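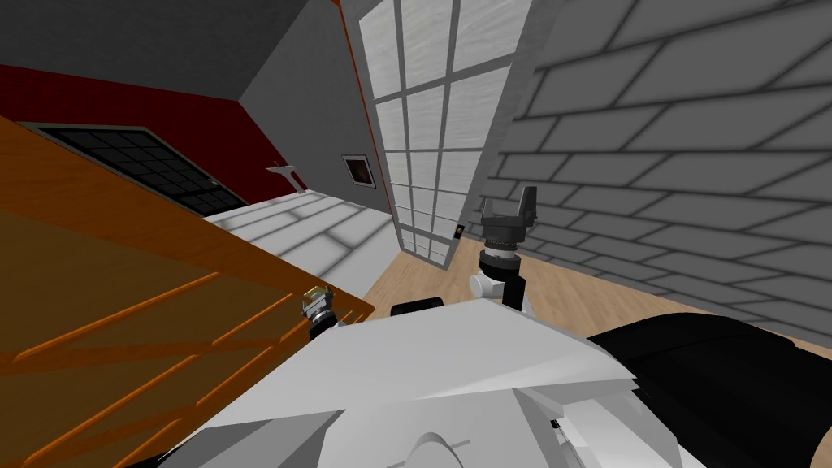

Mustgate Online Auctions
Frequently Asked Questions: Bidding, Payment and Pickup

Do I need an account to bid?
Yes. You can look at any listing without one, but bidding, watching a lot and writing to a seller all require a registered account. Registration is free. You must be 18 or older and have a mailing address in the United States or Canada.

How does proxy bidding work?
Enter the most you are willing to pay. The system bids for you one increment at a time and stops at your maximum. Other bidders see the current bid only. If two people enter the same maximum, the earlier one wins.

What is a reserve?
A reserve is the lowest price the seller will accept. The listing shows "Reserve not met" until bidding reaches it. We do not give out reserve amounts by phone or email.

Why did the closing time change?
Any bid placed in the last 4 minutes of an auction adds 4 minutes to the clock. This repeats until a full 4 minutes pass with no new bid. Fixed price listings are not affected.

Can I take back a bid?
Only if you typed the wrong amount (for example, 2,927 when you meant 29.27) or the seller changed the description after you bid. Use the Retract link on the lot page. Once the auction has closed the link is gone and the bid stands. Accounts with repeated retractions may be limited.

What does it cost to buy?
There is no buyer's premium on lots sold by individual sellers. Estate lots handled by Bronder carry a premium, shown on the lot page above the bid box. Sales tax is added at checkout where it applies.

How do I pay?
Card and bank transfer payments go through Ginenance. Your card number is entered on their page and is not stored by us. Some sellers also take money orders. Check the Payment section of the listing before you bid. We do not accept gift cards, and neither should any seller. If one asks for them, use the Report button.

When is payment due?
Within four days of the close. After that the seller may cancel the sale and offer the lot to the next bidder.

Who ships my item?
The seller does, except for Bronder estate lots, which are packed and shipped by Quartey. Shipping charges are in the listing. If they say "Calculated after sale," ask for a quote before bidding on anything large.

Can I pick up in person?
If the listing says "Local pickup," yes. Estate lots are held free for 30 days. Bring your paid invoice and a photo ID. The pickup counter closes at 4:30 p.m., and in December it is open by appointment only.

The item is not as described. What now?
Write to the seller first through the lot page so that we have a record. If you can't agree, open a claim within 30 days of delivery and attach photos of the item and the packaging. Claims are reviewed by Noémie Le Goff in Buyer Services.

I sold something. When do I get paid?
Funds are released once tracking shows delivery, or when the buyer confirms pickup. Your first sale may take longer while Ginenance checks your bank details.

My account is locked.
Five wrong passwords will lock it for 58 minutes. If it is still locked after that, write to Boyang Lu in Account Support using the Contact form. Include your user name. Do not send your password.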